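14 June 2024

Back bench again, and I have to say it was a pleasure to walk in this morning and not spend the first part of the day hunting for things. The sorting bins have been my little project since April, when Rangi Wihongi and I pulled everything out of the old Nikwood cabinet and found 39 containers with no label at all (some of them older than either of us, I think). We ended up throwing out 19 of those and I don't regret a single one.

The rule we settled on is simple enough that I can remember it before coffee. Yellow is for anything that still has to be checked, red is for checked and ready to go back on the shelf, and the cream one is for odds and ends that need a decision from somebody. I wanted a fourth for returns to De Luca, but the table is only so long and I like having the bins tight together against the wall, where they can't creep toward the front edge.
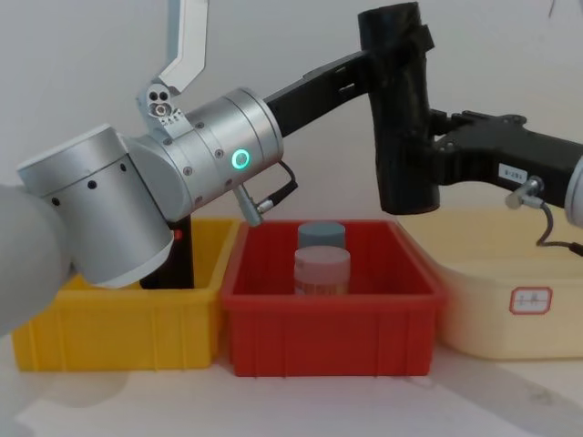 Rangi would prefer the cream one on the left, so that the puzzles get dealt with first, and he may well be right – I've told him we'll try it his way for 3 weeks and see whether the pile gets any smaller. My worry is that we've all just learned the order, and I still reach for red without looking.

Still to do: new labels for the Cledum jars, the lids, and a proper reply to Daltar about the shelf inserts, which I keep putting off. Wipe out the yellow bin on Monday.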